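Subject: Re: [lab-equip] Budgeting for a second arm, what did you forget?

Date: Monday, March 2, 2020

Hi all,

Sorry for the slow reply, I've been buried in quotes all week and this thread kept sliding down my inbox. Quoting the bit I want to answer:

> We have one arm doing bottle handling and we'd like a second station running by September. The quote from Larnum looks fine for the arm itself, but the boss wants one number for the whole thing and I don't trust my number. What did other people leave out of theirs? Also, is it worth paying for the Drasix gripper bundle, or should we buy the gripper on its own and sort out the mounting ourselves? We're tight on floor space and even tighter on money, so please be blunt.

Okay, blunt it is! We did this last year and my first budget was embarrassing. I had the arm, the gripper and shipping on it, and I think I put "misc." on a line at the bottom with a number I made up on the bus. Everything that hurt us was hiding in misc.

**The table.** We used a table we already had, and for light stuff at slow speeds it's been okay. As soon as we sped things up, it shook enough to throw off the camera calibration, and we ended up adding a heavier base and a plate to bolt to. If you're buying new, get the table quoted along with the arm and ask Larnum what the base needs in the way of bolts and stiffness. They have a drawing for it, you just have to ask (I asked after the holes were drilled, don't be me).

**Power and cabling.** Such a dull line, and I still got it wrong. Count your outlets before you sign anything. The controller wants one, the computer wants one, then there's the monitor, the cameras, the lights, whatever you use for charging. We had electricians in twice when once would have done. Also put in money for longer cables than you think. The ones in the box reach if everything sits exactly where the brochure puts it, and ours didn't.

**Gripper.** On the Drasix bundle: we bought it and I'd buy it again, but only for the flange adapter and the cable that comes with it. The fingers we replaced within a month. For small round bottles you'll want your own finger shape or at least some grippy pads, and I'd budget for printing several rounds of those. If you already have somebody in the building who can make an adapter plate, buy the gripper alone and save yourself the difference. Do check the lead time either way, the adapter took longer to arrive than the gripper did.

**Stuff to pick up.** Bottles, trays, lids, mats. I know, it sounds silly next to the price of an arm. We started with 10 bottles and thought that was generous. Caps crack, labels peel, somebody borrows a few and they never come back, and then you can't compare this week's runs with last month's. The next order was for 100, all from the same supplier and the same batch, and it cost less than one of the electrician visits. Trays too, get spares. Clear ones are cheap but they gave our depth camera fits, so if you can choose, buy a couple of opaque ones and see which you prefer before you order the rest.

**Setup days.** Larnum offers on-site setup by the day and we took 2 days. I'd take them again. The first went to safety paperwork and where the stop button should live, and the second was the useful one. If they try to sell you a third, ask what would be in it. We also used Peltby for the safety check, which was a separate invoice that nobody had planned for (me, I hadn't planned for it).

**Spares.** One set of fingers, one gripper cable, one camera cable. I'd put them on the original order, even if you have to trim somewhere else. Our whole station sat idle over a cable that cost $262 with rush shipping, and I still get a bit grumpy thinking about it.

About the floor space: tape it out first! Put tape on the floor and a cardboard box where the arm goes, then try to walk around it with a cup of coffee. We moved our planned spot after doing that, and it was free. Leave somewhere to put packaging as well, it piles up fast when the orders start coming in. 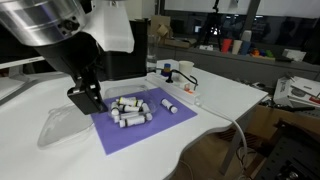

Should you put the second station on the same order as the first one's upgrades? Keep them on separate orders, so a delay or a price fight over one doesn't hold up the other.

Our purchasing people hated that at first because it meant more forms, but the upgrade parts shipped weeks before the arm and we were glad to have them.

One more thing on the single number for your boss. I gave mine two, the price on the quotes and the price with everything above added in, and I asked for the second. She grumbled and approved it. If yours really will only look at one, give the bigger one and keep the line items handy for when the questions come.

I haven't tried the Siriwan arms, which somebody mentioned further up the thread. If anyone here has run one for more than a few months I'd love to hear how the service contract works, specifically whether they send a person or just a box. We may be looking at them for next year and their sales page is all glossy pictures and no prices.

I can share our spreadsheet if that's useful. It's ugly and some of the cells have swear words in the comments, so give me a day to clean it up first. Write to me off-list and tell me what currency you're working in, the exchange rate tab is the part I trust least.

Good luck with September!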